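### 3.2 Materials and sorting procedure

The study looked at how adults group small objects when they are given no rule for doing so. Earlier work on free sorting has mostly used printed cards, which leave out weight, texture and the way a thing stands on a surface. We wanted to know whether the preference for sorting by color, which is common with cards, holds when people handle solid pieces.

Participants were recruited through notices at two evening colleges and a public library. A total of 70 adults took part. None had seen the materials before, and all reported normal or corrected vision. Color vision was checked with a short plate test before the first trial. Sessions were run in a quiet room by one of two experimenters, Jucélia Fontes or Anderson Barros, who read the instructions from a printed sheet and did not speak again until the participant said the trial was over.

Each person completed 12 trials. At the start of a trial the blocks were set down close together, and the participant was told: "Put together the ones that belong together. You may make as many groups as you like." There was no time limit. The sets differed in how many shapes and colors they held, and the order of the sets was shuffled for each participant. Groups of one were allowed. If a participant asked what "belong together" meant, the experimenter repeated the sentence once and said nothing more.

We call the starting layout the Mellico layout, after the pilot study in which it was first used. In that pilot, blocks were laid out in a row, and many people simply split the row in two at some point near the middle. A tight cluster gives no such starting hint - there is no first or last block - and it makes the person move at least some pieces before any grouping can be seen (Figure 1).

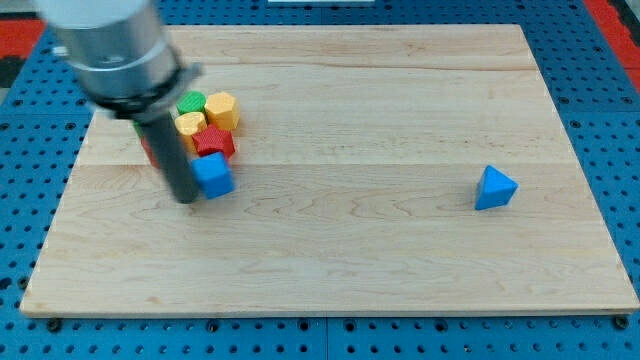 **Figure 1.** Small plastic blocks in assorted shapes and colors, clustered on a light-colored board.

Moves were coded from session notes and video by two raters, Solange Coutinho and Zhenhua Zhong, who worked separately. A move was defined as any change in a block's position that ended with the participant letting go of it. Turning a block in place was not counted. Lifting a block and returning it to the same spot was coded as a hesitation and kept in a separate column. The full record contains 2585 moves. Where the raters disagreed, they watched the trial again together and settled on one code. Most disagreements had to do with short pushes, where it was hard to say if the hand had left the block.

Final groupings were coded as color-based, shape-based, mixed or other. A grouping was color-based if every group of two or more held only one color and no color was spread over two groups. The shape code used the same test. Mixed groupings were those in which some groups followed color and others followed shape. The last code took in everything else, including towers, lines and what several people described as "a little town." We had planned to drop these trials but kept them, as they were more common than expected in the later part of the session.

After the last trial, participants were asked to explain their groupings in their own words. Answers were written down in full and read by a third rater, Jeferson Tavares, who had not seen the groupings. He marked each answer for any mention of color, shape, size, weight or feel. A single answer could receive more than one mark. These marks are compared with the coded groupings in Section 4.3 - the two did not always agree, and in several cases a person who had sorted strictly by shape spoke only about color.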